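Velent V-40 Bench Pulper-Finisher: Review

Afonso Carvalho
Dec 28, 2019

The V-40 is a single-stage pulper and finisher for small fruit and vegetable processors. It takes washed, pitted or precooked fruit, forces it through a perforated screen with a rotating paddle, and delivers puree from one outlet and skins, seeds and stems from the other. Velent lists it for plants that make jam base, tomato passata, apple sauce and fruit filling in batches too small for a full line. I ran it through most of a season in a shared processing kitchen, mainly on plums, tomatoes and apples.

Construction

The body is a horizontal cylinder on a four-leg stand. All parts that touch product are stainless steel except the paddle wipers, which are food-grade silicone, and the hopper gate, which is a white polymer. Welds inside the cylinder are ground smooth. Welds under the outlet chute are not, and pulp collects there. The feed hopper holds 40 liters. Its opening is at chest height for me and too high for one of my coworkers, who used a step.

The motor sits behind the cylinder and drives the shaft directly, with no belt. Speed is set by a dial on the control box. The dial has no detents and no lock, so it can be bumped by a sleeve. I marked my usual settings with a paint pen.

Screens

Three screens come with the machine: fine, medium and coarse. They are rolled sheet, closed with a lengthwise seam and held by end rings. Changing one means removing the front plate (four hand knobs), pulling the paddle, sliding out the screen and reversing the order. With practice this takes a few minutes. The end rings look identical but are not. The front ring has a shallow notch that must meet a pin in the housing, and if it does not, the plate will still close and the screen will turn slowly with the paddle. The manual mentions the notch in a drawing and nowhere in the text.

Dravska sells a replacement screen set that fits. The Dravska fine screen has a slightly heavier gauge and stays rounder after repeated cleaning. I would buy it when the originals wear out, but not before.

Performance

Tomatoes. Hot-broken tomatoes went through the medium screen with no trouble. The skins came out dry enough to crumble. At high speed some seeds were cut, which gives a faint bitterness, so I kept the dial in the lower half. Cold tomatoes work too, but the puree separates on standing and a second pass does little for it.

Plums. These have to be pitted first. Velent says the machine tolerates an occasional stone. It does, in the sense that nothing breaks, but the noise is severe and one stone left a dent in the medium screen. Precooked plums gave a smooth, dark puree through the fine screen. The waste was wetter than with tomatoes, and I ran it a second time on coarse. The second pass was worth doing for jam base and not worth doing for filling.

Apples. Quartered, steamed, cores in. Best result of the three. The puree was even, with no grit. Discoloration is a matter of how fast the puree moves on to the kettle, and the closed cylinder helps a little.

Berries. Only one short run, raspberries on the fine screen. Most of the seeds stayed back. Small ones got through. Anyone who needs seedless puree should look for a finer screen than Velent offers.

Throughput

The brochure gives 200 kg per hour. I reached that with tomatoes and did not reach it with anything else. The limiting step is the hopper: soft fruit bridges over the gate and has to be pushed down with the paddle supplied. An agitator would fix this. Vojtěch Hrubý, who runs the older Sima pulper in the same building, has an agitator on his and feeds it without standing over it. The Sima is louder and harder to strip down.

Cleaning

Rinse through with warm water while running, then strip, wash and sanitize. The cylinder, screen, paddle and front plate all come off without tools. The shaft seal does not, and it needs attention. Fruit acid and sugar work in behind the lip, and by March mine was stiff. A replacement costs little and goes in with one wrench. Keep a spare.

The V-40 splashes at the waste outlet, and you will go through more aprons and work shirts than usual.
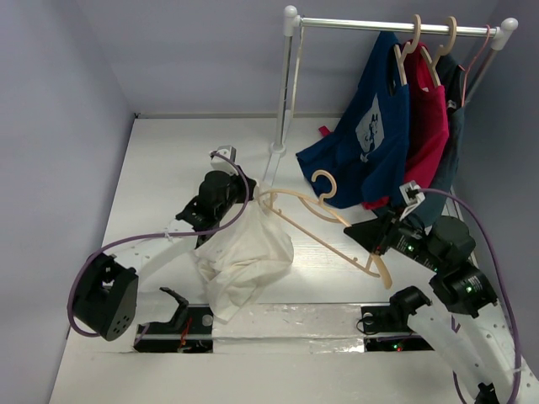 Shirts on beige hangers, navy and red.

Noise and power

Single-phase supply, ordinary outlet. Empty, it can be talked over. Loaded with apples, it cannot.

Service

I ordered parts through Liltska, the regional distributor. The seal came quickly. The hopper gate came in the wrong size and was exchanged without argument. The printed manual is thin, and the parts list uses different numbers from the drawing.

Verdict

For tomatoes and apples in small batches, a sound machine at its price. For plums, acceptable if pitting is reliable. For berries, no. Check the ring notch, mark the dial, and grease the front plate knobs with food-grade grease before the first run.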